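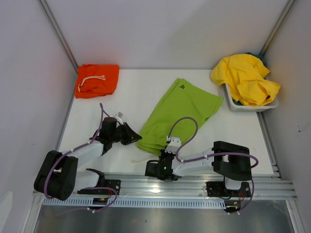
Notebook, 2024-11-26

Labyrinth canvas, layout and first lines

OK, so we have circles! All eight of them are on the canvas in pencil, and the outer two have paint. My knees are wrecked and I smell like a school art room, but I want to get this down tonight while I still remember which string was which.

For anybody picking this up after me: the canvas is the 18 foot square one, four drop cloths' worth of cotton duck sewn together by Mafalda on the big machine at her sister's. The labyrinth is for the Tinard retreat in March, and after that it goes wherever it gets asked for. It has to fold up, fit in the back of a station wagon and lie flat on the floor at Ojeda Hall, where the boards have a bit of a roll to them near the stage.

Size and why I changed it

The old sketch had the outer circle going right out to the hem. I cut it back to 196 inches across, which leaves ten inches of plain canvas at the narrowest point on each side. People need somewhere to stand while they wait to go in, and they need somewhere to take their shoes off without sitting on the pattern. I also remember the borrowed labyrinth we had two summers ago, where the outside path ran along the hem and everybody walked it like a tightrope.

The working numbers: seven paths at a foot wide each, and a center that's 28 inches across. A foot is tight. Jin-sol Ham stood in one of the paths in winter boots and looked doubtful, and I can't blame him, but with socks it's fine, and going wider means dropping to five circuits. I did think about five. The trouble is that five is over so fast. You've only just stopped thinking about your parking spot and you're in the middle already.

I measured the walk off the plan with the little map wheel, and in and back out comes to nearly 400 feet. That's a good long walk for something that lives in a duffel bag.

The string business

First try: cotton string from a nail in a scrap of wood at the center, pencil at the other end. It stretched. By the time I came back around to the start I'd missed my own line by the width of a finger. Rubbed it all out with the white eraser (gray smudge at the north side, it'll be under paint, leave it alone).

Second try: the thin wire Mafalda uses for hanging banners, with a loop twisted at each radius. Much better! The circles closed up on themselves. The loops slide if you yank, so put a dab of glue on the twists before you start. I did that after the third circle and wished I'd done it before the first.

Third thing, and I should have thought of it sooner: the canvas has to be pulled out properly square before the center goes in. I had a soft ripple running corner to corner and drew right across it, and when we tugged it flat the circle had a dent. Redid the two outer ones. We ended up weighting the edges with hymnals, the old maroon ones from the closet. They're good and heavy, and they were happy to be useful, I think.

Turns

I haven't painted any turns yet. They're penciled in from the plan and I've walked them three times in socks with the plan in my hand. Two places where I went wrong:

The second turn on the left, coming in. The line I'd drawn closed off the path that's supposed to stay open. If we'd painted that, people would've gone in and come straight back out the front door without ever seeing the middle. Fixed, and I wrote OPEN on the canvas in chalk, big letters.

The last turn before the center. It works on paper, but your shoulders want to go the other way and you end up looking at the wall. I moved it over by a hand's width and it felt better right away. Mafalda walked it after me and didn't notice anything, and I take that as a pass.

I asked Jin-sol to walk it cold, no plan. He went in slowly, got to the middle, stood there a good while, and I thought he'd gotten lost. He hadn't, he was just standing there. Then he came out and said the center should be bigger. He may be right. Two people can't be in there together without touching elbows. It's too late for this one unless we take it out of the paths, and I don't want to.

Paint

We're using the Vomel fabric paint, the dark blue. I know we'd talked about purple. The purple looked wonderful in the pot and like a bruise on the canvas. Blue it is, and anybody who feels strongly can come and tell me while holding a brush.

What I learned on the first two circles:

Thin coat, let it be, second thin coat. The one bit I did thick (southeast, about an arm's length of it) cracked when I folded a corner over to test it. The thin parts folded without a mark.

Use the inch-and-a-half brush with the short handle. The long handle pokes you in the chin when you're down on your elbows.

Tape on the outside of the line only. With tape on both sides I got a lovely sharp edge and a hard little ridge that you can feel through a sock. Now maybe a ridge would be nice for anyone walking it with their eyes closed? I wrote that down to think about. But it'll crack, so no, not with this paint.

Socks only while you're on the canvas, and look at the bottoms of them first. There's one blue toe print just inside the entrance. It's mine. I tried to get it out and made it bigger. Mafalda wants to keep it, she says it tells people where to start.

For the seal I've got a small can of the Urex clear stuff, which I've only tried on a scrap so far. One coat made the scrap a bit stiff, and it squeaked. A squeaky labyrinth in a silent retreat is going to be a very long weekend. I'll try it cut with water on another scrap before it goes anywhere near the real thing.

Finger boards

These are the small ones for people who can't do the walk, or don't want to, or would like to sit down with it. Six blanks cut and three of them carved. I sanded one groove with 400 paper and it's a pleasure, like running your finger around the inside of a bowl. The other two still have fuzz at the turns, where the grain goes sideways. Wrap the paper around a pencil, it gets in there fine.

One thing from trying them out with the Thursday meditation folks: the left-handers all turned the board around so that the entrance was at the top. I hadn't put feet or a label on it, so they could, and they liked it. So leave the backs plain and don't write anything on the front to say which way is up.

Also, one woman asked if she could use hers with her eyes shut while somebody read to her. We tried it with a psalm and then with a bit of silence after. She finished before the reader did and just went around again. I'd like to set aside part of an evening at Tinard for that. It was the nicest ten minutes of my week, and it had nothing to do with paint.

Stuff we talked about while drying

Mafalda wants a card by the entrance with instructions. I've gone back and forth. The first time I walked one, somebody gave me a whole page about letting go on the way in and receiving at the center and so on, and I spent the entire walk worrying that I wasn't receiving. So I'd like a short card, or none. Her point is that people who've never seen one stand at the edge and feel silly, and they'd like to be told it's OK to pass somebody. Fair enough! We've got this so far:

Take your shoes off. Go at your own pace. Step around people if you need to. There's one path and you can't get lost.

Jin-sol asked whether we could add "you can leave whenever you want," meaning walk straight off across the lines. I like that a lot. It's going on.

There was also the question of a candle in the middle. No. It's cotton. One of the battery ones, maybe, but then somebody kicks it.

Music is still open. I'd go without. Mafalda has a friend with a cello, and I may lose this one.

Still to do

Paint circles three through eight, from the outside in, and do not kneel on circle two.

Turns last, after somebody who isn't me checks them against the plan.

Urex test on scrap, thinned. Listen to it.

Sand boards two and three, carve the rest. Oil or wax? Ask Mafalda what she used on her bread board.

Put the hymnals back in the closet before Sunday, spines out. I had them in three piles by the radiator and there's one on the windowsill too.

Buy kneepads. I mean it this time.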